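Unit 4: Crew Rostering and Seasonal Demand
Course handout, Air Transport Operations

4.1 Scope

This unit covers how a carrier converts a published schedule into crew duties. Recruitment and license conversion are dealt with in Unit 6. Students should have read the Kandevach Air case before the session.

4.2 Terms

Pairing: a sequence of flights that starts and ends at the same crew base.
Duty period: the time from report to release, including ground duties.
Reserve: a crew member on call, with no flight assigned at the time the roster is published.
Block hours: time from first movement off the stand to arrival on stand.
Deadhead: travel as a passenger to take up or return from a duty.

4.3 The planning sequence

Pairings are built first, without names. The roster is then produced by assigning pairings to individuals, subject to rest limits, leave and training dates. In the case, Kandevach publishes its April roster from two bases, Puder and Marín. The Marín base has 56 cabin crew and no reserve of its own. Gaps are filled by deadheading from Puder, and each deadhead uses duty time that produces no block hours.

4.4 Reserve sizing

A fixed percentage is the simplest method and performs poorly in peak months. Sickness, late inbound aircraft and expired qualifications do not rise in step with the schedule. The case carrier holds reserve at 12 percent all year. In the peak month this left over 1000 block hours to be covered by overtime and short-term contracts.

An alternative is to size reserve by report time. Early reports are the hardest to cover at short notice, so more standby is placed before 06:00 and less in the afternoon.

4.5 Layovers

The Prurham night stop appears in 2 of the pairings. Rest is counted from release, and transfer time to the hotel reduces the sleep opportunity. Check the transfer allowance before comparing pairings by cost.

4.6 Exercise

Using the case tables, rebuild the Marín pairings with a local reserve. State the change in deadhead hours and list any pairing that breaks the minimum rest rule.
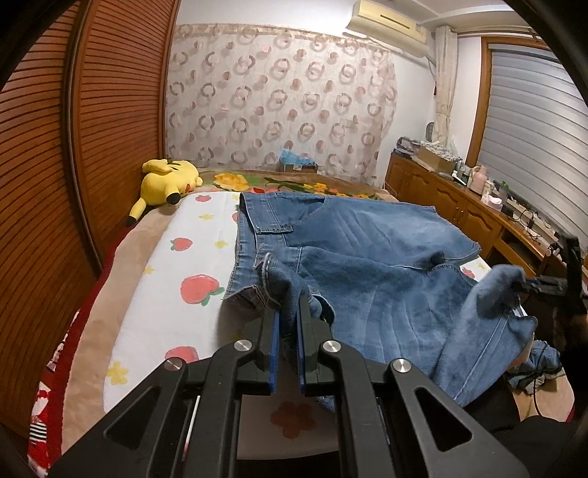

Fig. 4.1. Light-blue jeans on a bed, lifted at the waistband.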